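Jiltville Supper Club - minutes, September 2025

I took the notes again, so if I've got your words wrong, tell me at the next one and I'll fix them. We met at Deirdre Duggan's house on Dunne Street and started late, mostly my fault (I went to the old address!).

Last meeting's minutes
Read out by me, fast. Géza Boros said he never agreed to bring the folding chairs back in February, only to look for them. Changed to "look for them." Passed.

Harvest supper
We're going with the hall in Varnach again. Deirdre has talked to them and they'll let us in early to set up, but we have to be out by ten this time, and they mean it. We sold 97 tickets last year and I'd love to beat that. Géza wants to print 1000 flyers, and there was a long back and forth over where on earth they'd all go. He says the print shop's price hardly changes after the first few hundred. Fine - he's getting a written quote and we'll decide by email.

Menu: two soups, one with meat and one without. I pushed for the squash one and won. Bread from Uvorness if they'll deliver, otherwise Deirdre and I are baking, and I'd really like them to deliver. We spent far too long on whether salad counts as a side or a starter and I'm leaving the rest of that out.

Serving things
We went through what we own and what we'd have to borrow. I'm all for the shiny steel bowls over the old china, they look great on a table and I'm not scared of dropping them. Ladles are still short. Deirdre will ask her sister.

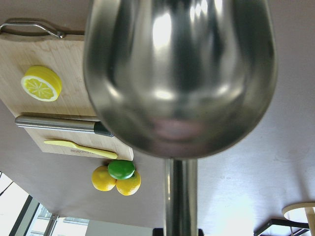

Money
Ticket price stays the same. I said I'd be happy to add two dollars to cover the hall going up, but Géza thinks people will grumble, and Deirdre was with him, so I lost that one. We're paid up on everything except the tablecloth cleaning. I have the bill in my bag and keep forgetting it - going out this week, promise.

Who's doing what
Géza: flyer quote, chairs (looking for them).
Deirdre: hall key, ladles, call Uvorness.
Me: cleaning bill, ticket list, soup test at my place.

Next meeting at mine, bring a container if you want leftovers.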